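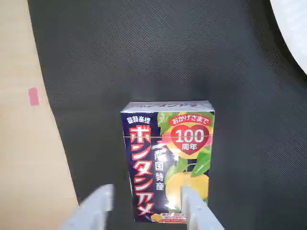

Cleltari Kids' Pages – from the Small Arms Bench

Hi! I'm Ayana Yilma, and I look after small robot arms. That means I plug them in, tighten them up, clean them off and figure out what's wrong when they get grumpy. Lots of kids write to us asking what a robot does all day. I get fewer letters asking what a robot needs before it can do anything, and that's my favorite part, so let's talk about it.

First, the candy. Bontan Ame is a Japanese citrus candy, and the name runs down the front of the box in big red characters. There's a heart on it too, with the number 100, for a 100th anniversary. I like using a box like this for practice. It has flat sides, so two robot fingers can press on it from left and right, the way you'd pick up a book between your palms. It's also made of paper, so if the fingers squeeze too hard, the box gets a dent and I find out right away. (A steel block would never tell me!)

Now let's get the arm ready. Our arm is called Boros. I didn't pick the name.

Step one is making sure it can't wander off. A robot arm is a bit like a fishing rod. When it stretches way out, all that weight wants to tip it forward. So I hold the base with one hand, with the power off, and give it a gentle wiggle. If the base moves at all, I stop and fix that before I do anything else. Even a tiny slip matters. If the base slides by the width of a pencil, every single place the robot thinks it knows is wrong by the width of a pencil.

Step two is the joints. You have joints too: shoulder, elbow, wrist. You move yours with muscles. A small arm like Boros uses motors called servos. A servo is a motor that can go to an angle and stay there. You tell it "go to the middle" and it turns to the middle and holds on tight. I turn each joint slowly by hand while everything is switched off, and I listen. Smooth is good. Crunchy is bad! Crunchy can mean a chipped gear, and then I get out the little screwdriver and the spare parts drawer.

Step three is wires, and this is where most of my trouble comes from. Every servo needs electricity and it needs instructions, and both of those travel along wires. But the arm bends, so the wires have to bend with it. Try this: tape a piece of string from your shoulder to your wrist while your arm is folded up. Now straighten your arm. Pop goes the tape! That's what happens to a robot if I leave the wires too short. If I leave them too long, they flop around and get caught on things. I spent a whole afternoon in March hunting for a problem that made Boros twitch, and the answer was one plug that wasn't pushed in all the way. One plug!
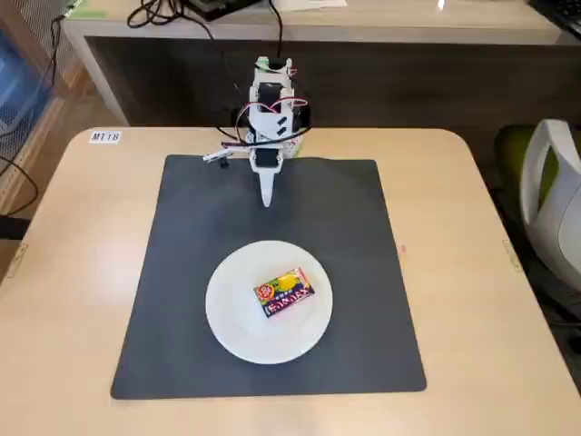

Boros on the black mat, with a box of candy on a plate.

Step four has a fancy name, calibration, but it's simple. Close your eyes and touch your nose. You can do that because your brain knows where your hand is, even in the dark. A robot doesn't know until somebody shows it. So I put every joint in its middle position and tell the computer, "Remember this. This is the middle." After that, the computer can work out where the fingers are by keeping track of how far each joint has turned.

Step five is the fingers. I wipe them with a dry cloth, because dust makes them slippery. Then I look along the inside edges for cracks. Fingers do the bumping and the scraping, so they wear out before the rest of the robot does. My friend Lovisa Bakke keeps a bag of spares in her desk and she guards it like treasure.

Then I turn on the power – hands back, hair tied up, sleeves rolled – and I ask for one small, slow move. If that looks right, I ask for another. I keep one hand near the switch the whole time. Grown-ups who work with giant factory robots have even stricter rules, with fences and locks.

A kid who visited us asked me if the robot gets tired. Sort of! Servos get warm when they hold something up for a long time, just like your arm starts to ache if you hold a backpack straight out in front of you. So I give Boros breaks, parked in a comfy folded position where the motors don't have to work hard.

If you have a question about looking after robots, ask a grown-up to help you send it to the Small Arms Bench by 27th August. Hajar Bouzid and I read all of them, and we'll answer as many as we can on the next page.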